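Report of a visit to the Jullach laboratory, Vislow
May 2019

Search this site Search Go

The Utley regional group was received at the Jullach laboratory to hear the first results of its work on the handling of cloth by robot arms. Zakhar Koval led the tour. The method under study trains a single arm from recorded attempts, each one scored afterwards by the state of the cloth and by nothing else. The set now holds 4000 attempts.

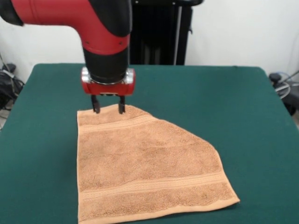
Koval replied to a question on failed grasps that these are kept in the training set -- removing them had made the arm worse at choosing a corner. In the trial reported to us, 142 folds were attempted on cloths absent from training, and 94 were judged acceptable under the Uchida scale. Most losses came at the second fold, when the gripper took up two layers in place of one.

Members asked for the results to be given separately for thick and thin cloth. The laboratory agreed to send these in June.

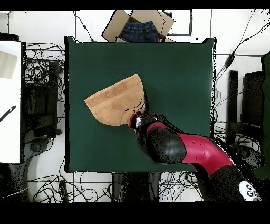

Points for members

The scoring sheet may be had from the group office. A second visit is limited to 5 places.

Comments (2)

R. T.: Were the judges told which method had made each fold?

Utley office: They were not.

Contact | Copyright Utley regional group | Back to top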